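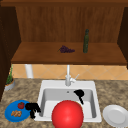
Kitchen cell, simulated view. The shelf holds the grapes and the green bottle, with the sink and faucet underneath.

Setting up the kitchen cell at Prestville

Kirsten Thorlacius looks after the kitchen cell in the Prestville workshop. The cell has one arm, called Parsa, bolted to a steel plate in front of a counter and sink. Every task is set up in simulation first and moved to the real arm once the checks pass. The notes on this page cover the September setup, in the order the work was done. The only picture so far is the simulated one at the top. Anyone taking over the cell should read all of it before changing a file.

The kitchen model

The layout file is named Prulton. It holds the cabinet, the shelf, the countertop and the sink as fixed parts. The small items are loaded separately, so they can be moved without touching the rest. If a fixed part has to change, save the file under a new number. The current one is 193.

The shelf

The bottle stands upright to the right of the grapes, and the grapes lie flat on the wood. Both need a clean start position. If the bottle is loaded even slightly below the surface of the shelf, it jumps on the first step and the run is no good. Kirsten sets it 10 millimeters high and lets it settle.

The sink and faucet

The gooseneck spout is the part to watch. It rises toward the underside of the shelf, and a path planned straight from the basin to the shelf will go too close to it. The planner has a keep-out zone for the spout and a second one for the lever on the right. Leave both switched on, including for short tests.

The plates

There is a blue plate to the left of the sink and a white plate to the right. The tomato and the small baked pieces start on the blue one. Friction for the plates is kept in its own table – do not copy the values from the countertop.

Checks before the real arm

The standard check is 463 runs from mixed start positions. Any contact with the faucet stops the batch. In September the first batch stopped at run 259, and the cause was an old tool length left over from the previous gripper. After the length was corrected, the full batch finished with no contact.

Regular care

Joint zero is checked every Friday before the arm is powered up for tasks. The cable wrap at the wrist is replaced when the outer layer shows wear. Gorum supplies the wrap and the finger pads, and spares are in the second drawer under the controller. Write the date on the drawer card when you take the last set.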